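Notebook, finishing bench, Fokstead workshop
4/14/20

Oil test on bamboo, continued. I write this entry longer than usual, so that colleagues who come to the bench on other days can follow without calling me.

First the state of the strips. They stayed under weights over the weekend and they are flat, except two from the end of the bundle, which have a small twist. I put these two aside and did not oil them. The rest I wiped with a dry cloth, then with a cloth just a little damp, and let them stand until they had the same color again all over. The damp wipe raises the fiber very much on the cut ends and almost not at all on the face. I sanded the ends again by hand, fine paper, only in one direction.

Three finishes are in the test:

A – the Plindero hard oil, the can opened in winter. It has a skin on top. I cut the skin and strained the oil through an old stocking.
B – the Kaijage wax oil, new can.
C – our own mix, oil and turpentine, same as in the earlier entries.

I am still not happy with how the Plindero goes on. On the face of the bamboo it sits like water on a plate and it wants to be pushed. After 9 minutes I wiped off what was left, and in my opinion most of it came off in the cloth. On the ends it is the opposite, they drink everything and become dark. If one paints a whole piece of furniture like this, the ends of every slat will look like burned matches. Perhaps some people like it. The customer for the Meltero order will not like it, she asked two times for an even color.

B is better. It is thicker and it stays where I put it. I used a white pad, very little oil, and went along the grain and then once across. The ends still get darker, but less. I tried on one strip to close the ends first with a very thin coat of shellac, wait, sand, and then oil everything together. This strip is the best of all from today. I marked it on the back with pencil, B-S. Please do not take it for stirring.

C smells the most and gives the warmest tone. The color is a little too orange under the lamp and quite nice at the window. I put a second strip of C on the windowsill to see how it goes yellow with the sun. I will look at it in May and not before, otherwise I see changes which are only in my head.

The tone I am trying to reach is a honey brown with the grain still easy to read. It should not look like varnish. 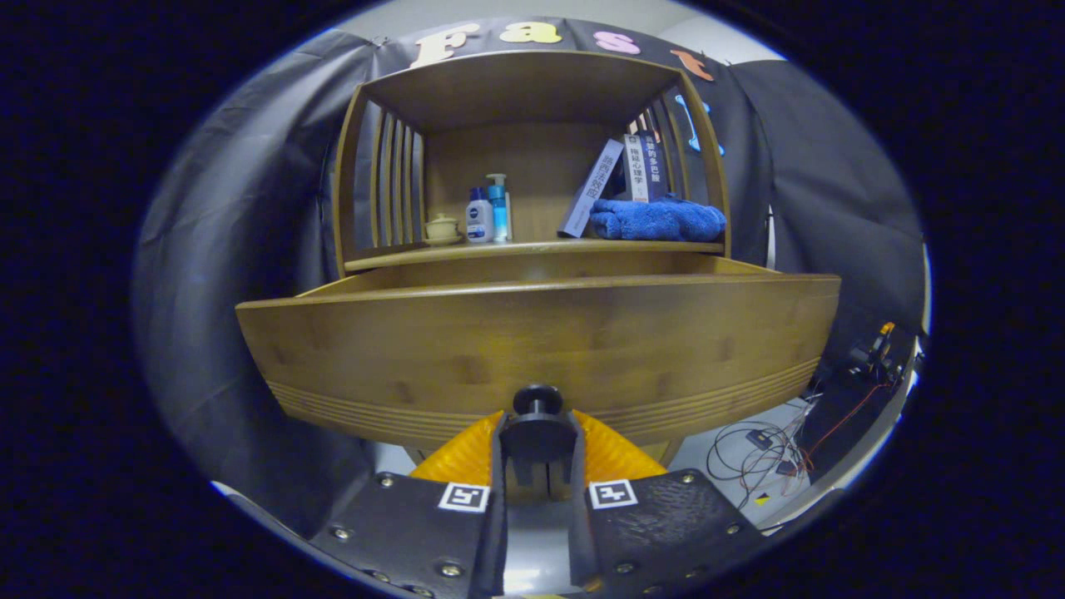 Bamboo shelf with curved front, grooved band at the bottom, slats at both sides.

About slats in general, because this question came up again: oil them before assembly. I know that it takes more space on the drying rack and that everybody prefers to do it in one go at the end. But between thin bars the pad does not reach, the oil collects in the inner corner and after two days it is still sticky. Then one has to scrape it with a toothpick, and I did this already in my life enough. Keep the glue places free with tape. The tape must come off while the oil is still soft.

For grooves I tried a small brush with the hair cut short. Put oil with the brush, wait, and then pull a folded piece of cotton through the groove with the edge of a card. It works well if the groove is clean. If there is sanding dust inside, it makes a gray paste and it is better to stop, let dry, and begin again.

Water test. I put one drop and one wet glass ring on each strip from the older series, the one which had its full drying time. Left them for two hours under a cover. Result:

A – ring clearly visible, went away partly after rubbing.
B – no ring on the face, small dark point at the end.
C – weak ring, the surface feels rough at this place.

I repeated with soap water, and there A and C are both worse. B has lost a little of the shine, nothing more. For a shelf where people keep soap or cream bottles this matters more than the clean water, in my opinion, so I would like to make the soap test a fixed part for all the furniture oils from now on.

Cloths: all used cloths are hanging flat outside on the line, single, not one over the other. When they are stiff they can go in the metal bin. Please do not leave oily cloths in a ball on the bench, even for a coffee. Last week I found one under the vise and it was warm.

Stock: the counter on the small sander shows 2,874 and the pad is finished, the hooks do not hold paper anymore. I need a new pad before I can do the larger panels. Fine paper, 8 sheets left. White pads, enough. Shellac flakes, the jar is almost empty.

To do next:
Second coat on B and B-S, thin, tomorrow after lunch.
No second coat on A until the first is hard. If it is still soft on Friday I throw away the can.
Try the shellac on real slat ends and not only on flat strips.
Ask the supplier if the bamboo was treated with something on the face. I suspect yes, it would explain the water-on-a-plate thing with A.

Rack is full on the left side, right side is free for whoever needs it. The window stays open a hand wide until evening.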